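Cuncombe update: the arm packs groceries now (sort of)

15 February 2019

The new shoulder bracket finally went on last night, and what a difference! The old one was printed hollow to save filament, and it flexed every time the arm reached out past the middle of the table. This one is solid, took forever to print, and doesn't budge. I also swapped the elbow servo, which had been making a horrible crunching noise since September.

So on to the fun part — grocery bagging. I wanted a job for Cuncombe with soft things in it, and a canvas tote is about as soft and awkward as it gets. The handles flop wherever they like, the sides fold in, and the opening is a different shape every time you put the bag down. I love it. 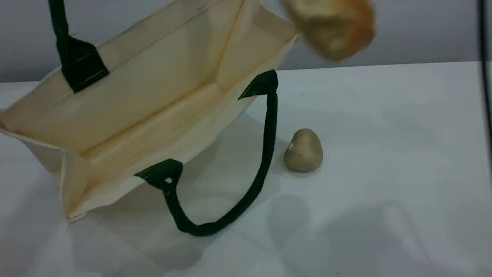 My drop routine is still very simple. Go to a point over the opening, slow down, release. I started with a release speed setting of 264, far too brisk for bread, and rolls went all over the workshop. At 37 they mostly behave. At 35 the arm gets the shakes, so 37 it is until I tune the thing properly.

The control code is my own fork of Molto, with the motion smoothing ripped out and replaced by something I scribbled on the bus. It logs every joint position to a file, and I cap it at 4000 lines per run or the poor little computer chokes. If you're building something similar, do the logging early! I found a loose encoder wire in ten minutes just by plotting one run, after two evenings of blaming my math.

Still on the list: a softer pad for the fingers, a tidier way to route the cables, and some way of finding the bag opening without me typing in the position by hand. I'm going to try the Butitz depth sensor for that one as soon as it arrives.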